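2025-03-17
By Orest Kobzar

Ground-floor room at Jilside open again after 13 weeks

The shared room on the ground floor of the Jilside building in Gomgate is open to tenants again. It closed for repairs to the floor and one of the walls, and the work took 13 weeks, longer than the building office had planned.

The total bill came to $2,593. Most of that went to the floor, where damp had lifted the boards along the back. The rest paid for wall repairs, two coats of floor sealer and the moving and storage of the furniture, which spent the winter in a locked bay of the parking garage.

The long wooden table is back in the room. The building office had talked about replacing it with two smaller folding tables, but tenants who use it for games and sewing asked to keep it. Its top has been cleaned and oiled, and it now stands against the back wall near the power outlet. Before the closing it stood in the middle of the floor, and anyone who wanted hot water ran an extension cord across the walkway.

The concrete has been left bare. A plaster finish was priced and turned down as too expensive for this year. To soften that end of the room, the office hung a large white sheet with a print of pink and red roses behind the table. The fabric came from Saraç, the housewares store two doors down, and it was hung without ironing. One tenant has already offered to take it down and press it. 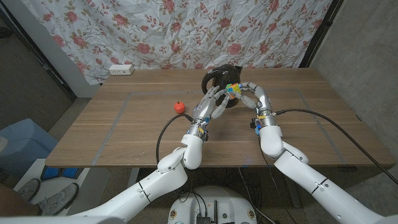
A Rubik's cube and the black kettle at the wooden table. 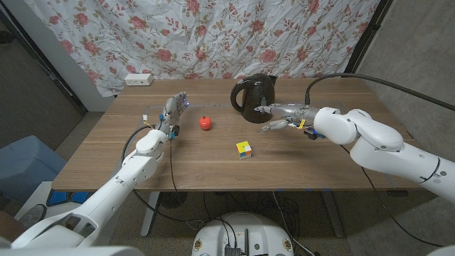
The rose-print sheet behind the table, with the outlet strip low on the wall.

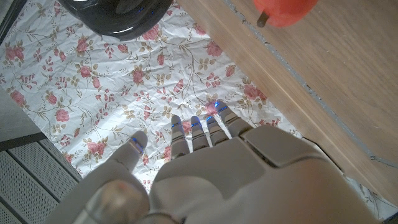 The electric kettle is for everyone to use, and the office asks that it be emptied at the end of the evening. There is no sink in the room. Water comes from the tap in the laundry room across the hall, as it did before. Tea and sugar are not supplied. Misado, the coffee shop on the corner, has said it will drop off paper cups for the first month.

Games and puzzles have come back too, though fewer than before. The old cabinet held many boxed sets with missing pieces, and those were thrown out during the move. The office is taking donations of complete games, small puzzles and toys for young children. They can be left in the gray bin by the mailboxes. Anything with a battery compartment should be handed in at the office instead - the last lot included several with leaking batteries.

The room can be booked for private use in two-hour blocks, up to three weeks ahead. The booking sheet is on the inside of the door. A deposit of $100 is charged for parties and returned if the room is left clean. Regular groups do not pay a deposit, but one person from each group has to sign for the key.

The sewing group has its old evening slot back. The puzzle group, which met in the lobby while the work was going on, has moved to the late afternoon so that children can come after school. Both groups will share the shelf under the window, and the office asks them to label their boxes.

The number of people allowed in the room at one time has not been set. It was listed as 100 on an old sign that came down with the wall boards, a figure the office says was copied from the parking garage notice by mistake. A new sign is on order. Until it arrives, anyone planning a large gathering should talk to the office first.

Some work is left to do. The door still sticks in wet weather, and the light over the shelf needs a new switch. The office expects to get to both before summer. Chairs are also short. Several had cracked legs when they came out of storage, and replacements will be bought when the budget allows. Tenants are welcome to bring their own down in the meantime, as long as they take them back up at night.

The plaster finish will be priced again in September.

We use cookies to remember your settings and count visits to this site. Accept | Manage choices

Contact the newsroom | © 2025 Gomgate Local News | Back to top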